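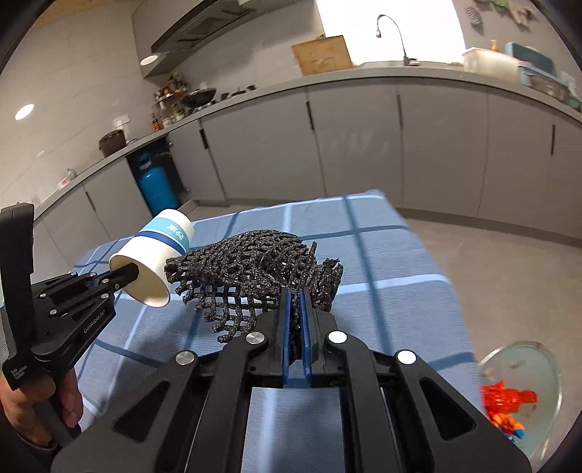 Facilities > Shared spaces > Kitchen > Inspection checklists

Kitchen and table area — periodic safety check
Site: Stuleck, ground floor kitchen
Date: 3 March 2020
Form 562, 7 items
Previous check: no items carried over

Rating: S = satisfactory, A = attention needed, N = not checked

1. Lower cabinets and handles — S
Light grey doors, dark vertical handles. All doors on the curved run open and close without catching. Handle screws tested by hand. One door near the sink was a quarter turn loose and was tightened during the check. No swelling at the bottom edges.

2. Sink and faucet — S
No drip at the spout after two minutes. Base of the faucet firm. Trap under the sink dry to the touch, no staining on the cabinet floor. Hot water reaches temperature within the limit on the Flundunus card inside the cabinet door.

3. Cutting board — A
Wooden, kept upright against the wall beside the faucet. Knife scoring on one face is deep enough to hold residue. Sand and oil, or replace. The storage position is acceptable for drying but takes splash from the sink; move it further along the wall.

4. Countertop storage — A
Plastic storage box, light blue basket and metal bowl are all kept to the right of the sink. Nothing may be stacked above the rim of the basket. Small items on top of the pile go in a drawer. Keep clear counter on both sides of the sink. Box to be labelled with contents; no label at time of check.

5. Table and tablecloth — S
Blue check cloth, lies flat. Overhang measured at all four sides and within limit. Cloth not to be pinned or taped. Wash weekly, more often if the table is used for food.

6. Glassware and small items on the table — A
Clear glass bowl is being used to hold a toy figure and small plastic parts. Glass is to be kept for food, and small parts are a choking hazard where children under three use the room. Transfer to a lidded plastic tub. Bowl checked for chips at the rim, none found. Paper cups are single use — discard after use, do not leave lying on the table.

7. Scouring and mesh items — N
Dark grey open mesh block, coarse. Type and cleaning method not confirmed, so not rated. If it is a scrubber, it stays at the sink and does not go on the cloth.

Comments
Three items at A, none urgent. Items 4 and 6 can be closed the same day. Replacement board to be ordered through Trakater, stock no. 2475. Recheck in April.

2 comments · 7 shares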